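How Things Dry

Print this page
E-mail this page

Water is always leaving things. It leaves puddles, wet hair, washing on a line and the top of a pond. The word for this is evaporation. It means that a liquid is turning into a gas and moving off into the air. The gas is called water vapour, and it cannot be seen.

Water is made of very small pieces called molecules. They are far too small to see, even with a school microscope. The molecules in a liquid are always moving. They bump into each other and change speed all the time, so at any moment some are slow and some are fast. They also pull on each other, and this pull keeps the liquid together.

A fast molecule in the middle of a puddle cannot go far before it hits its neighbours. A fast molecule at the surface has only air above it. If it is moving quickly enough, it breaks away from the pull of the others and goes into the air. This happens again and again until the puddle is gone.

Water does not have to boil to evaporate. Boiling is what happens when bubbles of vapour form all the way through the liquid. Evaporation happens only at the surface, and it can happen at any temperature. Even ice loses a little water to the air, although very slowly.

What makes drying faster

Four things matter most: heat, moving air, dry air and surface.

Heat makes the molecules move faster. More of them have enough speed to escape. A wet path in the sun dries sooner than a wet path in the shade next to it.

Moving air carries the vapour away. If the air above a puddle stays still, it fills up with water vapour. Some of those molecules fall back into the puddle. Wind takes the damp air away and brings drier air in its place.

Dry air has more room for vapour. The amount of water vapour in the air is called humidity. On a humid day, molecules leave the water but many others come back, so the washing stays wet for a long time. When as many come back as leave, drying stops. The air is then said to be saturated.

Surface is the part of the water that touches the air. A cup of water poured out across a floor has a large surface and dries in hours. The same water left in the cup has a small surface and may take days.
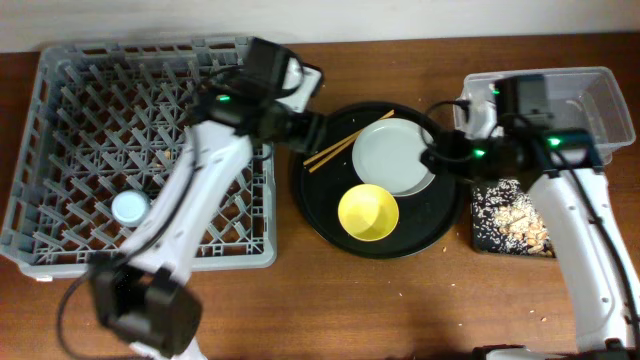
Many ordinary objects are designed around surface and moving air. A clothes line holds a shirt so that air can reach the front and the back. A radiator rail does the same and adds heat. In the kitchen, plates that are stacked flat while wet trap a thin layer of water between them. The air cannot get in, and the vapour cannot get out. The grey plastic dish rack has rows of slots made by angled pegs and crossbars, which would hold each plate upright with a gap on either side. Water on an upright plate also runs down to the lower edge, pulled by gravity, so there is less of it left to evaporate. A folded towel dries badly for the same reason as a stack of plates.

Why drying feels cold

The molecules that escape are the fast ones. The ones left behind are slower on average, and slower molecules mean a lower temperature. The water cools, and it takes heat from whatever it is touching. If that is your arm, your arm feels cold.

Your body uses this on purpose. When you are too hot, your skin makes sweat. The sweat evaporates and takes heat with it. On a humid day the sweat evaporates slowly, so you feel hotter than you would in dry air at the same temperature.

Drying on a larger scale

The town of Flotstead has salt pans beside the sea. A salt pan is a wide, shallow pool with a flat floor. Sea water is let in through a gate, and the gate is closed. The sun and wind take the water away. The salt cannot evaporate, so it stays behind as white crystals and is raked up. Work at Flotstead starts in May, when the air is warm enough.

The deepest pan there is only 9 centimetres deep. A deeper pan would hold more sea water, but the surface would be the same size, so the drying would take much longer. Out of every 1,000 grams of sea water, about 35 grams are salt. Nearly all the rest has to go into the air.

Ponard, further inland, has a small lake with no river leading out of it. Rain and streams bring water in, and evaporation takes it away. In a wet year the lake grows. As it grows, its surface becomes larger, and more water evaporates. In the end the two amounts balance and the lake stops growing – until the weather changes again.

Where the water goes

Water vapour mixes with the air and rises with it. High up, the air is colder. The molecules slow down and gather into tiny drops on specks of dust. This is called condensation, and it is the opposite of evaporation. A great many drops together make a cloud. When the drops join and become heavy, they fall as rain.

You can see condensation indoors. The mist on a bathroom mirror is water vapour that has met cold glass.

Try it yourself

You will need a measuring jug, a saucer, a mug and a tall narrow glass.

Pour the same amount of water into each one. Four tablespoons is enough. Put them side by side on a shelf away from the window, where they will not be knocked. Look at them at the same time each day and write down what you find. On the last day, pour what is left of each back into the jug and measure it.

Then do it again with three saucers. Put one in a warm room, one in a cool room, and one inside a clear plastic bag with the top tied shut. Look at the inside of the bag after a day.

Words used on this page

Condensation – a gas turning into a liquid.
Evaporation – a liquid turning into a gas at its surface.
Humidity – how much water vapour is in the air.
Molecule – a very small piece of a substance.
Saturated – holding as much water vapour as it can.

Print this page
E-mail this page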